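FOR IMMEDIATE RELEASE
16/04/2025

Jelthorpe Student Robotics Club Opens Lab for Sorting Challenge

JELTHORPE - Thirty students, 4 teams, one job: get the robot to pick blocks out of a bin and put them where they belong. The Jelthorpe robotics club opens its doors this Saturday, 10 a.m. to 2 p.m. Free, no sign up needed.

Teams have been writing there own pick routines since November. Long blocks are the hard part, says club adviser Gladys Huaranga. "They land at every angle. The kids redo the grip, try again, redo it."

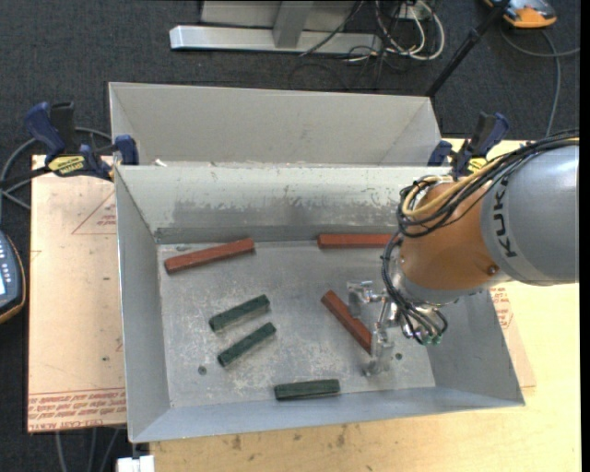
Scoring is by blocks placed, with points off for drops. Top team gets $900 toward parts, donated by Steltell. Judges are Torbjørn Solheim and Ingvild Sjögren, both of Solberg.

Parking behind the school, side enterance only. Under 12s with an adult please.

Press contact: Alfredo Tan, club office, ext. 3242. Interviews with students by arrangement, call before Friday.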